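11/14/20

I have a new favorite chore, and if you had told me that in January I would have laughed at you! But the laundry situation in this apartment has been so thoroughly sorted out over the last few weeks that I keep wandering over to look at it with a cup of coffee in my hand.

Some background for anyone new. Our place has one closet that you could generously call a linen closet, and for years everything clean went in there in whatever shape it came out of the dryer. Towels on top of pillowcases on top of the dish cloths (and at least one bathing suit). When I finally emptied it all onto the bed I had a pile up to my chin and a plan to keep maybe half of it. I did better than half! Two big bags went to the donation place on Skutley, and the really ragged stuff got cut up for rags, which I now own a lifetime supply of.

Then I got to the fun part, baskets. I have opinions about baskets. The wicker one I'd been using snagged everything, especially anything knit, and the fabric kind with the wire hoop looks adorable for a week and then slumps over like it's had a long day. So I went back to plain white plastic with holes in it, the kind my grandmother had, and oh my gosh, why did I ever leave? It wipes clean in two seconds. Air gets through. The rim is wide enough that it doesn't cut into your fingers when it's full. I found mine at Yeh, the little housewares store next to the pharmacy, down on the bottom shelf behind the mop buckets, and I went back for a second one the next day.

My system now is colors by basket, and small baskets only. I used to have one enormous hamper and it was a monster, by the time it was full I couldn't face it. A small basket fills up fast, sure, but a small basket is also one load, folded in the time it takes to listen to three songs. I put brights together and whites off by themselves. I do cheat when I'm down to a handful of cloths and toss them all in the same one until I get around to folding.

Cloths are the best part to fold, by the way. I fold them in thirds the long way and then in half, so they stand up in the drawer like file folders and I can see every color at once. A good red one makes the whole drawer look cheerful. I bought a pack of 36 from Wurkusa when they were having their fall sale, which sounds like a crazy amount until you remember that I stopped buying paper towels this summer, and with the way I cook we go through a lot of them.
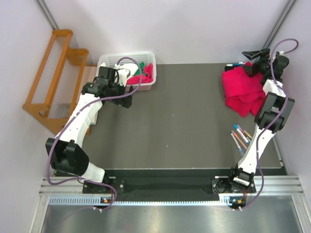

The other thing I want to rave about is wooden racks. I am a complete convert! Wood just warms up a laundry corner, especially next to all that white plastic, and I like the orangey-brown finishes best of all, the ones that look a bit like honey. I've been reading up on how to take care of it, and the advice seems to be a dry cloth most days and a little mineral oil now and then, wiped off well so that nothing greasy ends up on your clean things. I did the first coat last Sunday with the windows open and the radio on and it took no time.

Next on my list is the shelf over the washer, which right now holds the detergent, a jar of mystery buttons, a flashlight and 50 wooden clothespins in a coffee can. I'm trying the unscented powder from Grurkinano and so far I love it, the towels come out smelling like nothing at all. I'll do a whole post on that shelf once I've been through the buttons. If you have a trick for matching them up, leave it in the comments, please, I've been at it two evenings and I have four pairs.

Contact | Copyright 2020, all rights reserved | Back to top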